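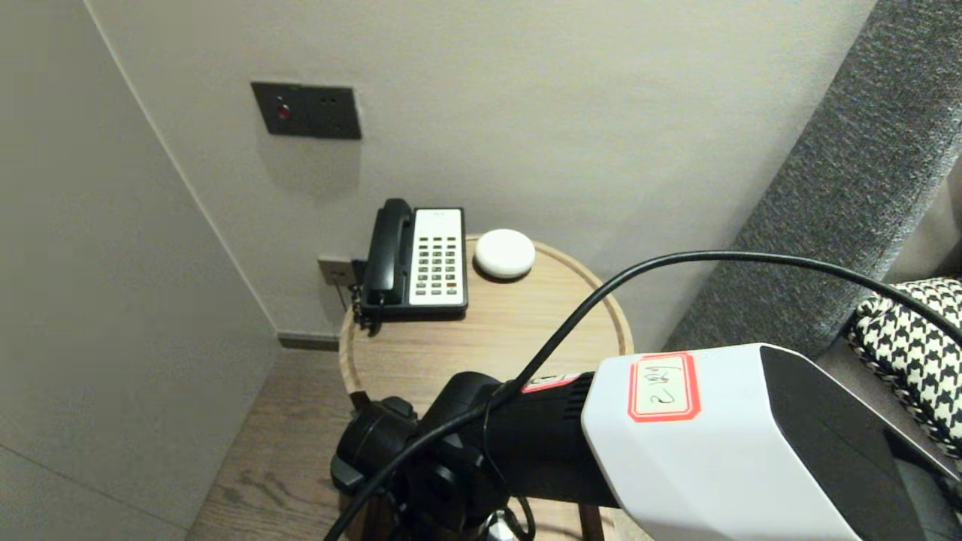

Trades are where most people in a salary cap league lose their season. I run the Evosside league, and tonight I want to talk about when to use them. When I started we did it all by phone. You rang in your changes before lockout, on a desk phone much like this one, black handset, coiled cord, and if the line was engaged you kept your old side. It made people careful. Now it takes one tap, and people trade far too early.

The basics first, for anyone new. You get 21 trades for the season and can use up to two a round. Unused ones don't pay you anything at the end.

Slide 2 – early rounds

Leave your side alone after round one. One bad score from a good player is not a reason to trade him. Check his time on ground and whether his role has changed. If both look normal, hold.

The exception is the cheap rookie you left out who is now playing every week. Get him before his price goes up. Prices move after his second game in our format, so look after game one and act after game two.

Slide 3 – injuries

One week out: hold and use the bench. Two weeks: depends on your cover. Longer than that, trade.

(Ask the room who carried an injured midfielder last year. Wait for hands.)

Slide 4 – the byes

Plan these in January when you pick the side, and check them again a month before they start. I aim to have 8 trades left going into the byes. The Pokora side had 2 last season and fielded short for a fortnight. They had been top of the ladder.

Slide 5 – the run home

Stop chasing value. A player who makes you money in the last month is no use unless he also scores. Keep a couple of trades for finals. Boonyarit and Zunine both had late withdrawals in the prelim – one had a trade left and the other took a zero.

Leave ten minutes for questions. Someone will ask about captain loopholes, so have the fixture open.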